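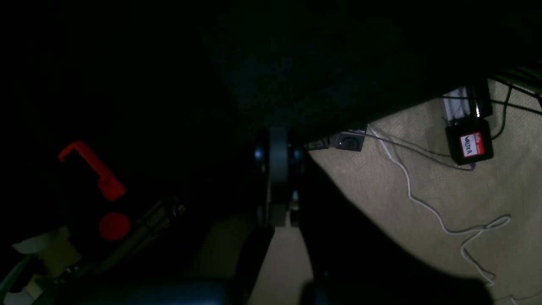 Clelteck has released a revised edition of its cable and small-equipment labelling guideline for shared workrooms, following a trial at the Preststead fit-out. The guideline applies to low-voltage items kept at floor level, where leads of different colours and gauges run between devices that belong to different users. The minimum requirement is a name on the enclosure itself. An ordinary adhesive name sticker meets it, such as the red-bordered "hello" type with VALERA handLettered in black marker on a small black box, provided the writing is legible from standing height. Leads resting on carpet, including thin white and black cables of the kind often left with slack, are treated separately in section 4.

Media release - Workplace fit-out and storage
Fri 26 November

The trial covered 24 workstations over 20 working days in October. During that period 390 labels were applied to enclosures, power supplies and cable ends. Occupants were asked to use their own handwriting and whatever marker was available. Printed labels were permitted but not supplied.

"We had been specifying printed polyester labels for years, and compliance was poor," said Amber Lambrechts, technical lead for interiors at Clelteck. "A sticker and a marker are already in the drawer. The revised text accepts them for any item that is not fixed to the building."

Section 4 sets out the treatment of loose leads on carpeted floors. Surplus length is to be gathered into a flat coil no more than 100 mm across and secured with a hook-and-loop tie. Leads are not to cross the travel path of chair castors. Where a crossing can't be avoided, a low-profile cover strip is required, with its colour contrasting with the carpet. Black leads on dark flooring are to be flagged at both ends.

Section 5 deals with bundles. Cables serving a single desk may be grouped and brought to a bracket or clip near the point of use. Each cable in the group carries its own label, placed within a hand's width of the plug. Labels applied to the outside of a bundle are not accepted as identification for the cables inside it.

Adhesive performance was checked on painted metal, moulded plastic and textured plastic. Paper stickers held on the first two for the duration of the trial. Results on textured plastic were less consistent, and the guideline recommends wiping the surface with isopropyl alcohol and allowing it to dry before application - a step that was omitted at several workstations.

Hipólito Montecinos, facilities coordinator at Preststead, said the labels had shortened the end-of-month equipment check. "Previously we unplugged things to find out whose they were. Now we read the box and put it back on the right desk."

The Bravo storage tray, supplied by Hendatar, is listed in the guideline as a suitable under-desk option for small enclosures that would otherwise remain on the floor. Other trays of equivalent depth may be substituted.

The revised guideline replaces the previous edition in full. Copies are available on request from the Clelteck interiors desk. Sites already labelled under the earlier edition do not need to relabel until equipment is moved or replaced.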